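Section 4: Filing a comment on the airport noise and land use portal

Okay, you've got your account and you've picked your district. Now comes the part most people came for, which is getting a comment on the record before the hearing closes. I've filed a fair number of these against (and a couple in favor of) the Zustimbridge airfield night flight plan, so I'll walk you through it the way I do it myself.

Before you start, have these handy:

Your parcel number, from your tax bill
The docket number for the item you care about
Your comment, written out in a separate file

Please do write it out first! The portal logs you off after a short idle spell and it doesn't save drafts. I lost a whole evening's work that way in April and I'm still a little sore.

4.1 Find the right docket

1. Log in and choose Open Items from the menu on the left.

2. Type the docket number in the search box. The night flight plan is 3298 -- leave out the comma, even though the printed notice has it as 3,298. With the comma in, you get a blank page.

3. Check the title that comes up. It should say "Night Operations, Zustimbridge Municipal." If it says "Hangar Leases," you've landed on 3875, a different item with a different hearing, and comments don't get moved from one to the other.

4. Click Follow. You'll get an email each time a document is added.

Note: Follow does not count as a comment. I've met people at hearings who thought they were on the record and only had a folder full of email alerts.

4.2 Enter your comment

5. Click Submit Comment. A form opens in a new tab, so let pop-ups through if your browser asks.

6. Fill in your name the way it appears on your voter or tax record. Kaede Ebihara at the clerk's office told me nicknames slow things down, and she matches every one of these by hand.

7. Pick Support, Oppose or Neutral. If you support the plan with changes (say, fine with medical flights but no cargo after midnight), pick Neutral and explain yourself in the text.

8. Paste your comment in the big box. The limit is 2,000 characters, spaces included. Anything past that just gets chopped, with no warning at all, so look at the last line after you paste.

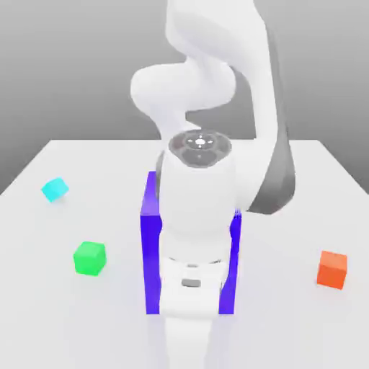

White robotic arm above an open blue-violet box, with three small cubes on the table (computer rendering).

9. Add your parcel number if you live inside the notice area, the strip within 500 feet of the airfield fence. Outside that strip you can leave it blank and your comment still goes in the packet.

10. Press Preview and read the whole thing through. Curly quotes from a word processor sometimes come out as little squares. Retype them right there in the box.

11. Press Send. Wait for the green bar and the receipt number.

Caution: Don't press Send twice. The page can sit there a good long while on a busy night, and a second click files a second copy. The council packet then shows you as a duplicate, and both copies get held until someone sorts it out.

4.3 Attach a file

You can attach a letter, a map or a noise log. I keep a noise log with a Usinex sound meter on the back porch, and the monthly sheet goes in as a PDF.

12. From your receipt page, choose Add Attachment.

13. Pick one file. If you have several, combine them first, as the second upload replaces the first.

14. Name it with your last name and the docket number, like Okafor-3298. Yakubu Okafor lent me his for this guide, and his uploads have never bounced.

Note: Photos of aircraft are welcome, but write the date and time in your comment text too. The portal strips that information from the file when you upload.

4.4 Sign up to speak

Written comments and spoken ones are handled separately. If you want your turn at the microphone, you need to do this bit as well.

15. Open Hearings and choose the Dumitrescu Room session. The Rollutley annex session is for listening only.

16. Tick In Person or By Phone. For phone, use a number that shows caller ID or the operator can't let you in.

17. Print the confirmation, or take a screenshot. The sign-in desk will ask for it.

Speaker sign-up closes at noon on 13th January. Written comments stay open until the hearing is gaveled shut, so if you miss the first one you can still get your words in through 4.2.

If your receipt number never shows up, go to Section 7 before you try sending again.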